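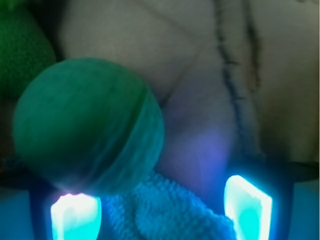
Photo: Aurélien Hamel

Vasiliki Papadakis has tested surfaces for indoor tennis halls for nine years, most of them at Drumell. Her subject is pace: how much speed a court takes out of the ball at the bounce.

"Players talk about fast and slow," she says. "We measure friction and vertical rebound separately, then combine them. Two halls can share a rating and play quite differently."

The Comska hall was resurfaced in June. Its old acrylic had worn smooth behind both baselines, and readings there differed from the service boxes by up to 7 points.

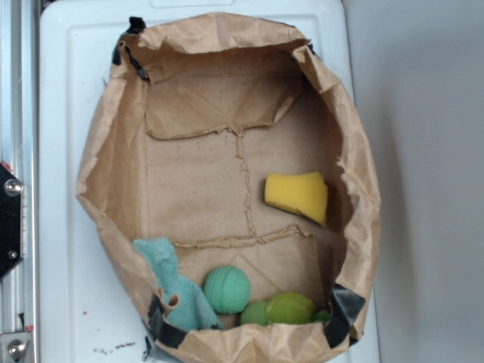 Sand and paint

Most of the correction comes from the sand in the top coats. Coarser grains grip the ball and slow it. "The grade matters more than the amount," Papadakis says. "If the mix settles in the drum, one end of the court gets a different surface." 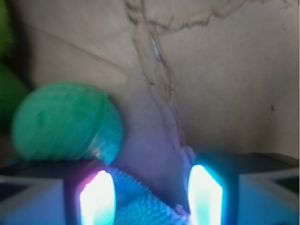 Her team took 96 readings across the courts, always in the morning, with the heating at its normal setting. Ysaline Marty, who manages the hall, had asked for a medium pace to suit the juniors.

"We got medium at one end first," Marty says. "The other needed another coat."
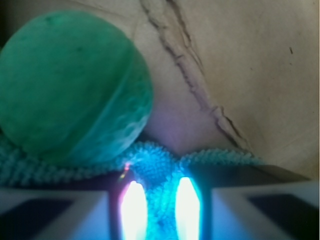 Papadakis expects the coating to quicken slightly over its first winter. She will repeat the readings at the same marked points before deciding whether the baselines need work.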